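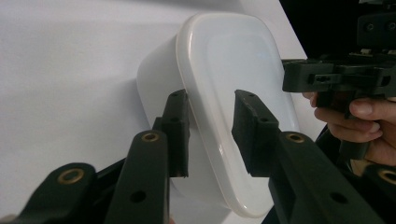 November
By Elias Semaan

My mother-in-law never sent anyone home with empty hands. You could drop in to return a ladder, refuse supper twice, explain that you had already eaten and that you had an early start in the morning, and you would still find yourself in the driveway holding half a pan of stuffed cabbage and a bag of rolls. She used whatever she had in the cupboard to pack it — old margarine tubs, jam jars, a coffee can with foil pressed over the top. We used to find these things in our own kitchen months later and wonder what they had come to us full of.

I have been thinking about her a good deal lately, because this is the season when food starts moving from house to house on our side of town. In Alwood it begins as soon as the evenings get dark, and it carries on until people can sit out on their porches again. Somebody has a hip replaced, somebody has a baby, somebody's furnace goes out on a Monday, and by six o'clock there is a casserole on the step with a dish towel over it.

When I first moved here I took this for a country habit that would die off with the older folks. I was wrong about that, and I'm happy to say so! The young couples on Wetel Street have a group message going where they trade soups, and one of them, a fellow who works nights at the hospital, makes a lentil and lemon soup so good that I've been tempted to fake a cold. He freezes it flat in bags, stacked like paperwork, and hands it out to anyone who looks tired.

There are rules to all this, though you won't find them written down. You don't ask what a person wants, since they will always say they don't need a thing. You ask what they can't eat. You don't bring lasagna if you know three other people on the block, because those three are already grating the cheese. You don't stay longer than it takes to say hello, unless you're asked in, and if you're asked in you should probably wash a few dishes while you're there. And you never, ever bring food in a dish you would be sad to lose.

I broke that last rule once. It was an oval baker in dark blue, a wedding present, and I carried it over to the Mac Giolla house full of scalloped potatoes the week their father died. I didn't see it again for years. Then one afternoon it came back to me by way of a completely different family, with a peach cobbler in it, and as best as I can work out it had been through half the kitchens in the parish by then. There was a small chip on one handle that I didn't recognize. I kept the cobbler and sent the baker on its way again with a meatloaf.

What travels well is a question on which I hold strong opinions. Stews travel, and so does anything with beans. Rice is fine if it has plenty of sauce to keep it company. Roast chicken is a lovely thought, but it never gets there the way it left the oven, and salads should go undressed with the dressing riding separately. Mashed potatoes do better than you would expect — stir in a little extra milk before they go, and they'll warm up soft at 335 degrees with the lid on. Cookies go everywhere, of course, and cookies are how children get drafted into the whole business.

My own standby is a pot of chicken and barley that feeds 18 if they're polite. I make it at the Kendeo hall, where the stove is big enough, and I portion it out at the long counter with the radio going. People wander in to see what smells good, and most of them leave with a supper they hadn't planned on. Last winter a man I'd never met told me it needed more thyme, and he came back the next week with a bunch of it from his windowsill.

He was right about the thyme. I've been using his amount ever since.

Write to the features desk by mail or leave a note at the front counter.
© All rights reserved.
Back to top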